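4.2 Does a kitchen shelf life exist?
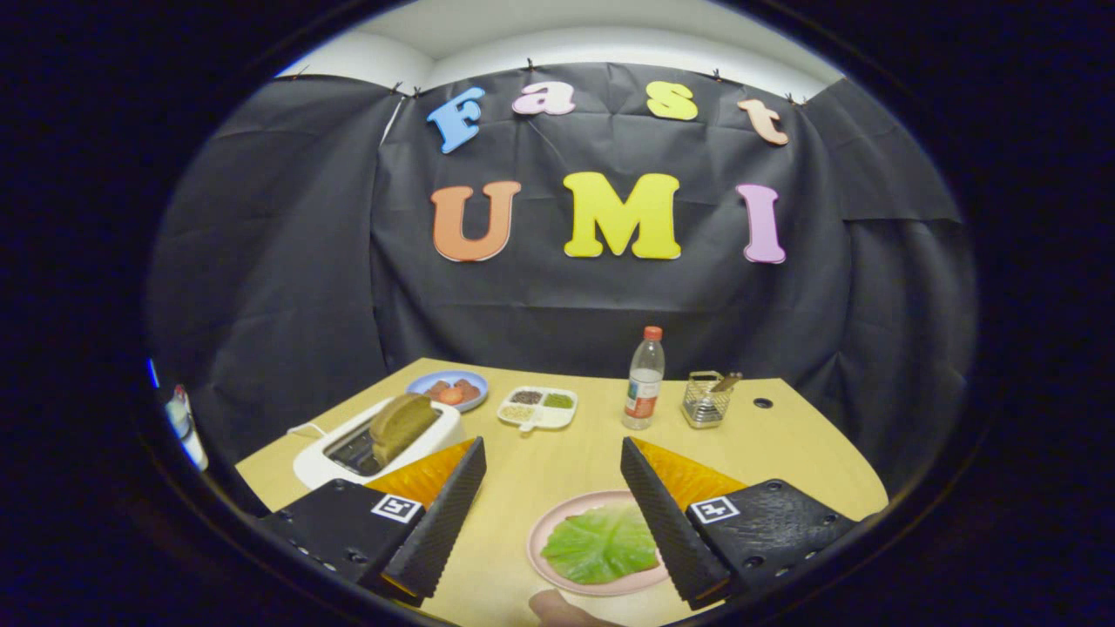

Figure 4. Tabletop display with food items, a toaster, a bottle and a wire basket.

Inmaculada Sepúlveda objected, on reading an early draft of this section, that households do not store food by the label at all, and that any study which begins from the printed date has already lost sight of what people do when they open the cupboard. We think she is largely right, and the rest of the section is an attempt to find out how much of the published advice survives her objection.

The usual claim is simple. People throw out food that is still fit to eat because they misread the date, and clearer wording would stop them. It is a comfortable claim for everyone involved. The packer changes a few words, the store puts up a poster, and the household is gently told it has been confused. Our difficulty is that the evidence comes almost entirely from surveys in which people are asked what a phrase means and then asked, a few lines later, whether they waste food. A person who has just been shown to be wrong about a label is likely to blame the label.

The Stostden diaries let us look at the matter from another side. They contain 2258 entries, each written when something was thrown away, with a short reason in the writer's own words. The writers were not given a list of reasons to choose from. Dates are mentioned, but mostly as a second thought, after smell, texture or the plain fact that the thing had been forgotten behind something else. Several writers noted that they looked at the date only once they had decided – a habit that would make the label an excuse and leave the cause somewhere else.

We do not want to lean too hard on this. A diary kept for a researcher is a performance of a kind, and a tired person at 9 in the evening may put down whatever is shortest. "Went off" could cover almost anything. Bread is a good case: entries for stale bread and entries for moldy bread use the same few words, and we could not separate them without guessing. Earlier coders of the same diaries did guess, and their totals have since been repeated as if they were measurements. We left those entries unsorted.

The Zotunby trial is often cited against the view taken here. Two versions of a label were tried, and households given the plainer one reported less waste. Reported is the word that matters. The trial had no weighing and no check of the trash, and the households knew which label was the new one. Dénes Kocsis has suggested that the effect would fade once the novelty wore off, which seems likely to us, though the trial ended too early to show it either way.

Meléndez makes a stronger argument, that storage matters more than wording, and that food kept in sight gets eaten. We found some support for this in the diaries, where "forgot it was there" is a common remark. It is still a remark made after the fact. A household that keeps its food in plain view may also be one that shops often and buys little, and the diaries say almost nothing about shopping. Until the two can be pulled apart – and we see no way to do that with diaries alone – we would treat advice on where to put the food with the same caution as advice on how to read the package.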